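Kaldale Worktop Guide
Section 8: Getting the surface ready

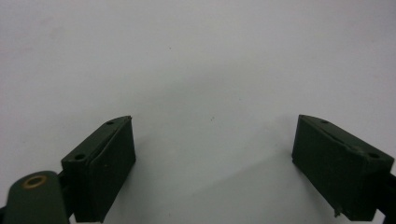 Fig. 8. Pale, plain surface with a small brownish speck near the middle.

A clean top makes every job after it more fun, so give this section a few minutes before you lay anything out! Pale finishes are great for this. Crumbs, grit and stray glue dots show up fast, even the tiny ones.

1. Clear everything off the top and switch on your room lights.

2. Bend down and look across the surface from one side, then from the other. Soft shading is normal and comes from the light in the room.

3. Found a speck? Touch it lightly with a dry fingertip. If it lifts, you're done with that one (very satisfying).

4. If it stays put, lay a damp cloth over it for 99 seconds, then wipe in one direction.

5. Still there? Use the Haslinger soft pad, part 492, with a drop of dish soap. Small circles, light pressure.

6. Rinse the cloth, wipe the whole top and dry it with a clean towel.

Note: Check the far corners too. Dust loves them.

CAUTION: Do not scrape with a knife or a metal ruler. Scratches in a pale finish catch dirt and are hard to hide.

CAUTION: Keep bleach and scouring powder away from the top.

When the surface is dry, go on to Section 9 and start laying out your parts. Now the good stuff begins!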